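Two-slot toaster

The two-slot toaster is the most common form of the electric pop-up toaster, a small kitchen appliance that browns sliced bread by radiant heat. It is found in homes, staff rooms, student flats and holiday cabins, and for many people it's the first appliance they ever learn to use by themselves. It has kept much the same layout for generations, yet the variety within that layout is wonderful!

Layout and parts

A typical model has a pair of long slots in the top, set side by side, with heating elements on both faces of each. Inside the slots are thin metal wires called guides, or guards, which keep the bread upright and away from the elements. In many models the guides close in on the slice as the carriage goes down, so that a thin piece of sandwich bread and a fat slab of sourdough both end up centred (a lovely bit of mechanism, and very satisfying to watch).

The carriage is the shelf the bread stands on. It is worked by a lever on the outside of the body, which travels in a narrow vertical slot. Pressing the lever down lowers the bread, switches on the current and latches the carriage against a spring. When the time is up, the latch lets go and up comes the toast. Some makers also allow the lever to be pushed a little above its resting place to raise small items, such as crumpets or the heel of a loaf.

Controls range from a single dial to a panel of buttons. The usual functions are cancel, reheat, defrost and a bagel or one-side setting. The degree of browning may be shown by numbers, marks or small lights, and the scale differs freely from maker to maker: a 3 on one toaster can be a 5 on another.

Styling

Toaster bodies are made in pressed steel, plastic or a mixture of the two. Cream, pale green and red have been favourite colours for models with a mid-century look, often set off by bright metal trim. The Pivetti range is a good example of the rounded style, and collectors speak fondly of its soft corners. The Riveo, by contrast, is boxy and plain. Long, narrow toasters that take two slices end to end in one slot are generally treated as a separate type.

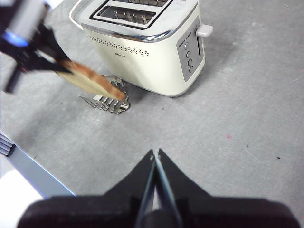 Gwenllian Lougher holds that cream is the only proper colour for a toaster, and that a chrome band is worth every minute spent polishing fingerprints off it. She also thinks toast should go from slot to rack without touching a plate, and will argue the point with anyone at breakfast.

The toast rack

Close companion to the toaster, the toast rack is a stand with upright dividers that hold slices apart. Air moves between them and steam gets away, so the toast stays crisp where a stacked pile would turn limp. The trade-off is that it cools quickly, and people who like their butter fully melted tend to skip the rack altogether.

Racks are made in silver plate, stainless steel, chromed wire, wood and pottery. Wire racks are light and easily knocked over, though they rinse clean in seconds. Older pieces may have a ring handle at the centre, and some include a little tray for crumbs or a dish for marmalade. The Sirnard pottery rack, with its thick glazed dividers, holds warmth slightly better than metal and is much heavier to pass down the table.

Use and care

Bread that is a day old browns more evenly than fresh bread, which holds more moisture. Sweet breads colour fast and want a low setting. Frozen slices can go straight in on the defrost setting, with no thawing first.

Most toasters have a crumb tray that slides out at the base or back. It should be emptied often, with the toaster unplugged and cool. The outside can be wiped with a damp cloth, and chrome comes up beautifully with a dry one afterwards. Knives and forks should never be put in the slots. A stuck slice is best freed by unplugging the toaster, letting it cool, and easing the bread out with wooden tongs.

See also: Bread knife; Crumpet; Marmalade; Sandwich press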